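Subject: Re: [allotment-kitchen] Drying beans indoors, what are people using?
From: Morven Halliday
To: the list

Dima Masri wrote:

> Our borlotti are still on the poles and it's November already. The pods
> feel leathery and a few have spots on them. Is it worth leaving them any
> longer, or should I bring the whole lot in? And if I bring them in, where
> on earth do they go? We have one small spare room and a cat.

Dima, bring them in! Tonight if you can get down there with a torch. Once the pods have gone leathery the beans inside have done nearly all their growing, and another wet week will only give you more spots (I lost most of a row that way, and I still think about it).

I cut the whole plants at the base and hang them upside down for a few days, then pull the pods off and spread them one layer deep. Turn them when you remember. When a pod snaps and the beans rattle, shell it. Then the beans themselves want another fortnight or so before they go near a jar. Bite one – if your tooth leaves a dent, it isn't ready.

Raghda Haddad grew a climbing bean called Enico this year and I am completely smitten with it. She got 730 g of dried beans off one short row, and they cook up creamy without falling apart. She has promised me 150 g for seed, so I can pass a few on in spring.

Eoin asked about soup. Soak overnight, fresh water, a bay leaf, no salt until they're soft, and then loads of good olive oil at the end. Marwan Daher puts in a squeeze of lemon and a heap of cumin, and it's so much better than mine that I've given up on my version.

As for where they go, any old cloth on the floor will do, so long as it's thin and you can pick it up by the corners. Keep the door shut against the cat.
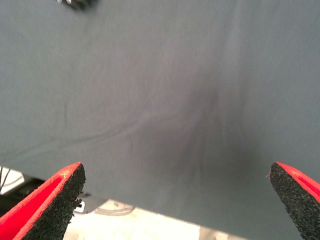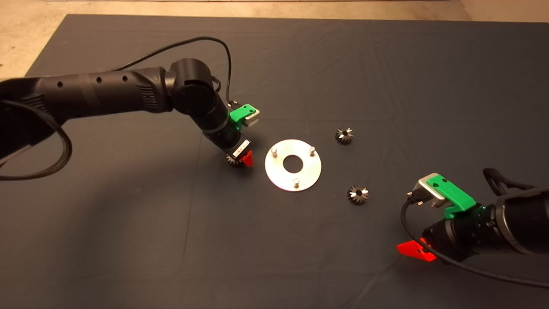 Grey cloth, creases and all.

Morven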